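Shop Tips: Setting Up a Table for Hand-Held Grippers

These notes come from the pair of grippers Afshin Babaei and I have been building in the shared shop on Druker Street. Most of them cost us an evening to learn.

Cover the tabletop with a pale board that has a faint grid. Dark fingers are easy to see against it, and you can put things back in the same square for the next try. Leave a strip of wood showing at the far edge so you can get your fingertips under the board to lift it.

Start with two objects that behave differently. A long plastic bin has walls to pinch. A phone lying on its face is thin and slick, and it will tell you fast if your fingertips need rubber. Use an old phone.

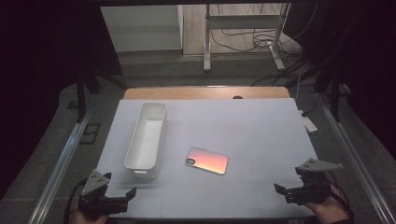
Vol. 4, No. 2

Bring both grippers in low from the near corners and let the cables run off to the outside, one left, one right. If they cross in front of you they will drag on the board.

Keep the power strip on the floor beside the table. Ours was on top for a week and took up the space we wanted for the bin.

Black curtains at the sides cut down on glare. Wash them first – new cloth sheds lint into the joints.

Nandi Mahlangu drills her top plates full of small holes to save weight. Clamp scrap wood behind the plate and go slowly. File the back side before you bolt it on.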